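Chapter 6
Learning from the Wrist: What One Small Camera Can Teach a Robot

I got into this part of robotics by losing an argument. Mei Kowalczyk and I shared a bench at Cerkbridge, and I was sure that a robot learning kitchen chores needed a good view of the whole room. Two cameras on poles, maybe three, all carefully measured and bolted down. Mei wanted to throw the poles out and keep only the little camera on the wrist. I told her the arm would be lost before it ever reached the faucet. We made a bet (a lunch, which I still say was overpriced), and most of this chapter grew out of me paying up!

The method we'll build here is called imitation learning from wrist views. You've already met plain imitation learning in Chapter 2, so you know the basic deal: a person steers the arm through a task, we record what the camera saw and how the arm moved, and then we train a network to go from the first to the second. The change is in where the camera sits. A camera on a pole sees the arm as one more thing in the room. A camera on the wrist rides along, and every time the hand moves, the whole view moves with it.

That sounds like a headache, and for some tasks it is. Turn the wrist a little and the cup you were watching slides out of sight. But think about what stays put. The fingers are fixed in nearly the same spot in every picture, apart from their opening and closing, so the network never has to hunt for its own hand. It only has to learn how the rest of the world should look relative to those two fingers. Move the sink to another wall and that relation hardly changes, while the pole camera has to start over.

Take an approach to a sink, which we'll use as our running task all the way to Section 6.9.

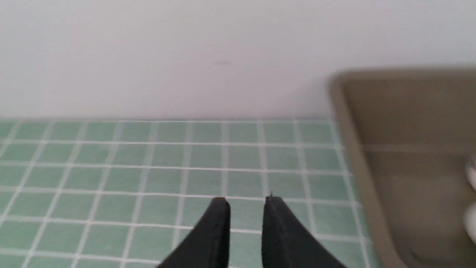 Figure 6.1. Wrist view with the gripper open over the tiled counter, to the left of the basin.

Before you read on, try being the network for a minute. What would you use to decide on the next move? Most of my students go straight for the basin, and that's fair, it's the goal. But I'd look at the grout first. The lines spread apart as they come toward the camera, and how fast they spread tells you about the tilt of the view. The straight seam between the counter and the wall helps too. If it tips, the wrist has rolled. You get all of that for free, with no depth sensor anywhere.

Now look at the white shapes at the far right. I can't tell you what they are from this one view, and neither can the network. This is the real weak spot of the wrist camera, and I don't want to hurry past it. A single picture holds only what happens to be in front of the hand. There are two common ways to deal with that. You can feed the network a short run of past pictures, so that something it saw earlier still counts. Or you can have the network plan several moves at once and check the view again after each batch. We'll try both, and I'll show you where each one made a mess of things on the Likberg arm.

Blur is the other thing to keep an eye on. The basin is soft here and the tiles are much crisper. My first instinct years ago was to throw out every blurred picture before training. Mei talked me out of it – the arm is going to meet blur when it works by itself, so it had better meet some in practice. When we cleaned our Venter recordings too hard, the trained arm got jumpy near the sink. We put the soft pictures back in and it settled down. I won't claim that holds for every setup, and Exercise 11 asks you to test it on your own recordings.

You'll need the Clarholm practice set for the rest of the chapter, plus the training loop you wrote for Chapter 2. If yours never quite worked, go fix it now, please, because Section 6.1 starts by changing the camera input and leaves everything else in that loop alone.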